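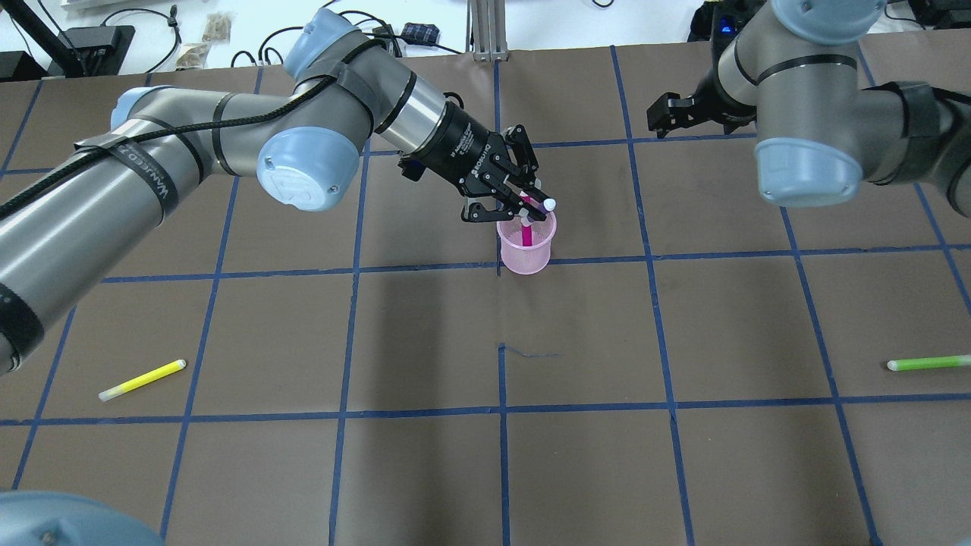
Figure 7.1 A two-arm cell at work on a taped grid, with a pink marker held at the cup.

Chapter 7
When the Gripper Lets Go Too Soon

We have spent six chapters on arms that do as they are told, and I hope you have enjoyed them as much as I enjoyed writing them, but sooner or later every one of us has to sit down with a machine that has done something it shouldn't. So let us begin gently, with a dropped pen.

The Landry trial at Stonasdale was, on paper, a very simple job. An arm picked up a marker, carried it to a cup and put it in, and then it did the same again, 1,422 times over the whole of May. For the first 757 runs there was hardly anything to write down. After that the log begins to fill with a short, rather sad little entry - "released early" - and by the end of the month there were 39 of them.

Now, the people running the trial did what most of us would do, and blamed the fingers. They cleaned them, changed the pads (twice!) and slowed the closing speed, and still the markers fell.

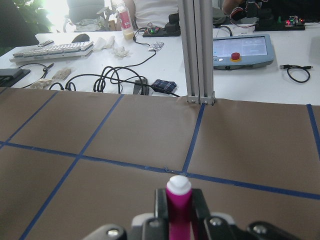 A gripper of this sort generally knows only two things about what it is holding: how far apart its fingers are, and how hard its motor is pushing. Everything else is guesswork by the controller. In the Landry trial the controller, a Susix unit, took a small dip in motor current to mean that the marker had touched the bottom of the cup, and opened the fingers. A tired cable at the wrist could produce just the same dip whenever the joint turned past about 90 degrees, and so the arm let go in mid-air, quite sure that it had finished.

You may feel that a pen on the table is no great matter, and I would agree with you. But the same Kurkik program was due to be moved to a cell handling glass, with people working close by, and there a false "finished" could have hurt someone. We shall come back to that cell in section 7.4, when we look at safe stops and at who is allowed to reset them.

7.1 Faults, failures and the difference between them

A fault is something wrong inside the machine, such as our worn cable. A failure is what the rest of us notice when the job goes wrong. A fault may sit quietly for weeks before it causes any failure at all, so please keep the two words apart in your notebook as you read on.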